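Saving the Gray Boxes: an afternoon at the Flenau repair bench

I'd been meaning to get over to Flenau for ages, and when I finally did, the woman who runs the workstation bench was up to her elbows in an open case. "Pull up a stool," she said, "I can talk and look at sockets at the same time!"

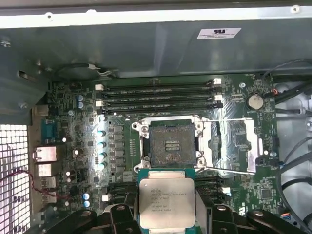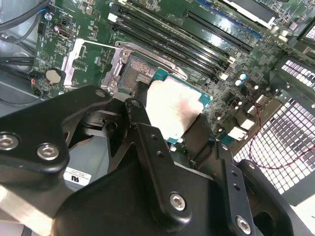
Old paste and bare contacts

I asked what scares people most about a processor (it's the pins, surely?). "Oh, the pins, always the pins," she laughed. "They're in the socket on these boards, and if you drop a chip on them at an angle you'll be there all night with a needle."

And the paste? "Alcohol, a lint-free cloth, patience. I like it all off before anything goes back under a cooler."

Where the machines go

Most come from an office clear-out in Cledivmont, 300 of them, and 80 had been sold on by July. She keeps the Xeons together and won't mix memory until a board has started up bare. "I used to rush that bit," she told me, "and then I'd spend a whole day chasing one bad stick."

She still had 46 to test when I left, and the kettle was on again.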